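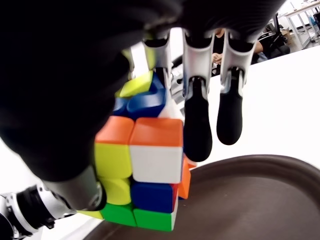
Does the tray keep a puzzle cube from sliding on a smooth table?
The inside of the tray has a fine matt surface, so a cube stays where you put it, also on glass or painted wood.

Harthorpe Round Tray, dark brown

The Harthorpe is a small round tray for desk and table. Many of our customers buy it for keys or coins, but in our shop it sells most to people who like puzzle cubes. A cube on the tray is easy to find again, and the hard corners do not touch the table top when you put it down quickly.

We have the tray in one colour only, dark brown. It looks good on a white table, where light colours would get lost, and the bright stickers of a cube stand out well against it.

Details
Shape: round, with low rim
Colour: dark brown
Stackable: yes, up to 7 pieces
Article: Harthorpe 3000
Cube not included

Care
Wipe with a damp cloth and let it dry flat. Please do not put it in the dishwasher or leave it on a heater. If there is a grey mark from a key, a little washing soap takes it away in most cases.

Which cube goes with it?
Any normal cube of three layers has enough place. For beginners we recommend a cube with black body and coloured stickers, as the dark lines between the colours help the eye. Cubes without stickers fit equally well. Pyramid puzzles also fit, but the biggest cubes are too wide to lie inside the rim.

Delivery and returns
Orders are packed by Samira Najjar and her colleagues at Clenitz and leave us in the same week. You can send the tray back within 14 days if it is unused. We pay the return when there is a fault from our side; otherwise the customer pays the postage.

From our customers
"I bought one for my son and then a second one for my own desk. The colour is darker than I expected but I like it." Widad Chamoun
"Good tray, I would be happy if the rim was a bit higher." Jahangir Thambiah

For orders of 9 trays or more, for example for a school or a puzzle club, please write to Nabil Qaisi and he will make you a price.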